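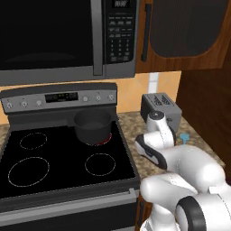 So is it normal to still be waking up at four in the morning, two weeks after giving up coffee?
Apparently so, according to my sister-in-law Delphine Whitlock, who quit last October and says the sleep was the last thing to settle for her.

Thu 20 May

Day 15. I slept until 4:20, which I am calling an improvement! The headache is gone, or mostly gone, and what I have instead is this flat, cottony feeling until lunch, like somebody turned the volume down on me. Graciela Rivadeneira at work says I'm nicer like this. I'm choosing to take it as a compliment.

I did get a lot done before six, I'll say that. I paid the water bill, finally wrote back to Elba about the wedding (yes to the dinner, no to the boat), and read 5 chapters of the library book that's due Saturday. It's the one about the lighthouse family and I still can't keep the two uncles straight. Then I lay on the couch and listened to the garbage truck come up the hill and thought about coffee. I wasn't even thinking about drinking it, just the smell, and the little paper bag from the place in Flandton with the fold-over top.
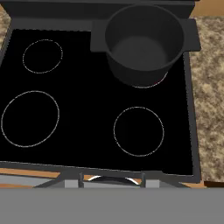
Four burners, no coffee pot.

Walked to work instead of taking the bus, because Delphine swears by moving around early. It was nice as far as the bridge and then it drizzled. Benjamín Retamal passed me on his bike and yelled something I couldn't make out -- either "good for you" or "could be you" -- and I waved like I'd understood. Nineteen minutes door to door, wet socks until ten.

The afternoon was long. We had the inventory meeting and I caught myself reading the same line over and over, something about 242 boxes of envelopes when we were supposed to have 151. Normally I'd be all over a thing like that. Today I just wrote "ask Abelardo" in the margin and went back to looking at the parking lot. He called me later and it was a typo, of course, and we ended up talking about his knee for half an hour.

I tried the barley stuff again after dinner, the one Elba left me. It's better with milk. It's still barley. I had a square of chocolate with it and then worried about whether chocolate counts, and looked it up, and it counts a little, and I had another square.
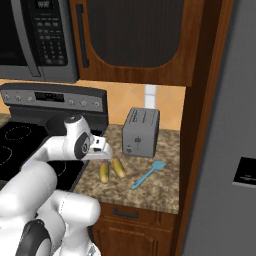

My kitchen view, these early mornings.

Mom called while I was doing my teeth. She thinks fifteen days is plenty and I've made my point. I told her I'm going to the end of the month and then I'll see -- maybe one cup on Sundays, with the paper. She said her mother drank six a day and lived to be ninety-one. I didn't have an answer for that one.

Tomorrow: library, socks, call Delphine back. Bed now, it's 9:40 and I can't keep my eyes open.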